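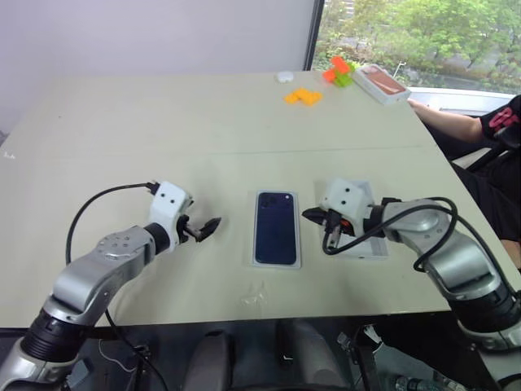 Two robotic arms over a light beige tabletop.

Home News Features Displays Lighting Subscribe

The slow road to a mini-LED monitor

Last updated: February 2021

Tirnetti has spent most of its life making backlights that end up behind other companies' glass. The Dostdale firm supplied edge-lit units for ticket machines and hospital carts, and it was steady work with thin margins. Its first complete product, a 17-inch portable monitor called the Fukuda, is due to go on sale in July.

The Fukuda is an LCD with a mini-LED backlight. The diodes sit directly behind the panel and are grouped into zones that dim on their own, so a dark corner of a film can stay dark while a street light next to it stays bright. Larger televisions have used the method for a while. Fitting it into something thin enough to carry in a satchel is harder, mostly because the light needs distance to spread out evenly before it reaches the glass.

"The first panels had spots you could count from across the room," says Rin Miyazaki, who heads the optical team. Her group went through five diffuser stacks before settling on a film from Gorkier, a coatings supplier that had mainly sold into the sign trade. The film is dearer than Tirnetti wanted. It also let the team remove a sheet of acrylic, and some of the cost came back that way.

Heat was the other problem. A portable monitor has no fan, and the back cover is a poor place to put a hot aluminium plate when people rest the thing on their knees.

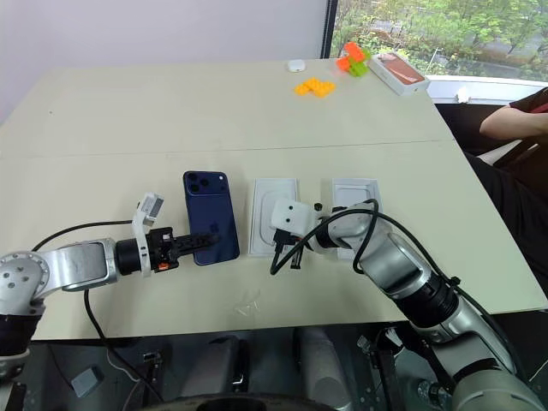 Ryota Nagano, the product manager, settled on two power modes. On a laptop's USB-C port the Fukuda holds its brightness down and switches to larger dimming zones. With its own adaptor plugged in, it runs at full output. Nagano says he would have preferred a single mode, but the early units flickered on older laptops and he didn't want to publish a list of which ones.

Colour is set at the factory, one monitor at a time. There is still some haloing around white text on black, and Miyazaki doesn't claim otherwise. She uses a grey desktop background herself.

The warranty is two years and covers uneven dimming — a fault many makers leave out. Tirnetti has not announced a price. Nagano says the company will keep making backlights for its existing customers, and the hospital cart line moves to a new bench in the same building once the Fukuda is in regular production.

Related articles
Why local dimming zones vary so much
Choosing a diffuser film for small panels
USB-C power and portable screens
Reader letters: matte or gloss?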